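FALTGATE RESIDENTS' NEWSLETTER
4 July 2019

RECYCLING: WHAT CHANGED, WHAT DIDN'T, AND WHY YOUR BAG GOT LEFT

Quick one this month, written between the plumber and the school run, so forgive the typos.

The new sorting rules started in May and we are still getting bags left on the curb with the orange sticker. Eleven doors on the Sisay Street side alone last pickup. If you got a sticker, you are not in trouble. It just means the crew looked in the top of the bag and saw something that shouldn't be there. Take it out, put the bag back out next time. No need to call anyone.

What goes in now: paper, cardboard, cans, plastic bottles, plastic tubs. All together, one bin. Yes, together. I know we spent years telling you to split them. Sorry.

What stays out: plastic film, foam trays, coffee cups, anything with food stuck on it. Pizza boxes — tear off the greasy half, recycle the clean half. Garden hoses. Somebody put in a garden hose. It wrapped around the belt at the sorting plant and they shut down for most of a morning, and we got a letter.

Glass is the one everybody asks about. Still seperate. Still the green tubs by the Mastari lot, and the lids on those do open all the way if you lift from the back corner. Jars count as glass. Drinking glasses and window glass don't, those go in the regular trash, wrapped.

Caps. Old rule was take them off. New rule is leave them on, screwed tight. Loose ones fall through the screens and end up in the trash pile anyway. Pump tops off hand soap and shampoo still come off, there's a metal spring inside.

Rinsing. A swish is enough. Masanobu Tanabe in 3B asked if he should be running things through the dishwasher and no, please, save the water. Empty and a quick swish. Peanut butter jars, ok, maybe two swishes.

Labels can stay on. Paper or plastic, doesn't matter, they come off at the plant.

Cardboard has to be flat. This is the big one for the three buildings that share the back bins. We pay for 50 bins between us and in May most of them were full of air. Slit the tape, fold it down, slide it along the side. If it's a really big box (new fridge, new TV) lean it flat behind the bins and keep it dry. Wet cardboard gets left.

Indoor bins. Lots of you don't have room for one in the kitchen, I get it. A plain box on the floor does fine. Line it if you want but tip everything out loose when you get to the big bin, then the liner goes in the trash or comes back upstairs with you. Bagged recycling gets treated as trash at the plant, they don't open it.
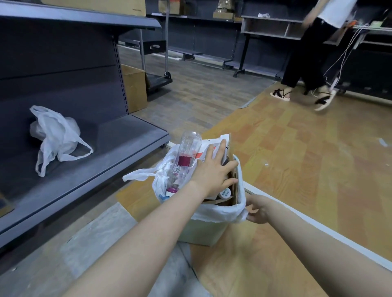 A cardboard box and a liner will do for indoors.

Batteries. Never in the bin, never in the trash. Yoshinori Tanabe keeps a coffee can for them in the lobby of the corner building and drives it over to the drop-off every so often. Tape over the ends of the 9-volts first. He has asked me to say that lightbulbs are not batteries.

Costs, for those who ask at every meeting. Each contaminated load is an $80 charge, split across the buildings. So far this year that's come to more than we budgeted and it'll show up in the fall statement. Still cheaper than the old contract, which ran us $645 a month before the extras. I have the full sheet if anyone wants to see it, just knock.

Pickup days. No change for us, but the holiday pushes everything back one day this week. Bins out the night before, after 6 please, handles facing the street. And bring them back in! The sidewalk by the bus stop gets very tight with strollers.

Stickers for the bin lids with the new yes/no list are in the lobby, next to the mailboxs. Take one. Take one for the neighbor who won't read this.

Next issue: bike room keys, and the hallway paint colors.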